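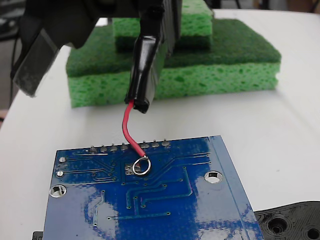 Red wire with a ring end, and the blue board.

Skincombe Stacks, read me first

447 focus stacks of pond diatoms and sand grains, shot through two microscopes at Jurnstead. Each folder holds the raw slices and one merged picture. The merged pictures are there for convenience. I wouldn't measure anything on them. 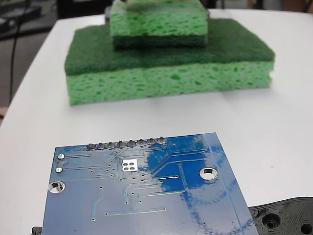 Of the 447, 328 were merged with Bezerra on its default settings. The rest were done by hand after the defaults left halos along the spines. I've read that the new version fixes this. I ran it on 84 of the worst stacks and saw softer halos – still halos.

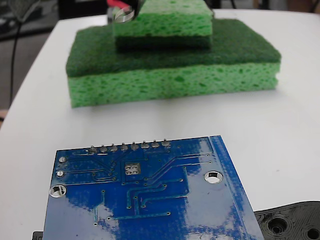 Blue board, two green sponges.

Known problems

Step size is what the focus knob says, and I don't trust the knob. Scale bars exist only for the May slides. Species names came from the Plalbridge key, which is old and guesses a lot, so treat them as hints.

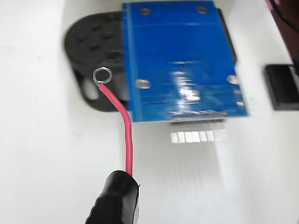 Slices are TIFF, at most 600 per stack. File names follow slide, stack, slice. No train and test split is supplied. If you make one, split by slide, or your scores will look better than they are.

Last changed Tue 5 August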